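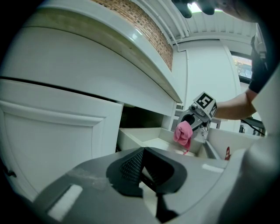 Subject: Re: [site-ops] Gripper shifts and what counts as hours

On 1 April the Herkstead desk wrote:
> Two of our kitchen staff have asked whether time spent on the
> hand-held grippers comes out of their normal cleaning hours.
> They also want to know if the drawers and cloths task means
> the evening job is going away. I had no answer for them.

Taking the hours first. At Imcombe, gripper time is paid as ordinary time and logged under its own code. It does not come out of cleaning hours. We tried it the other way in March and the kitchens fell behind, so we stopped.

A session is 34 minutes, then a break. People's wrists get sore after that, more from the drawers than from the counters. Cloths are slow too. They fold over themselves and you have to let go and pick up again. Please don't let anyone set a target per shift. The contract with Skuvov asks for 1000 recordings per site and gives no end date.

On the evening job, I can only say what changed here. The two people who did evenings still do them. One has moved partly to checking recordings, which she asked for. Wiping down and putting away are still done by hand every night, and I have seen no plan that says otherwise. If Cârstea has been told something different, please post it to the list.

I would give your staff that in writing, including the part we don't know.

Imcombe site office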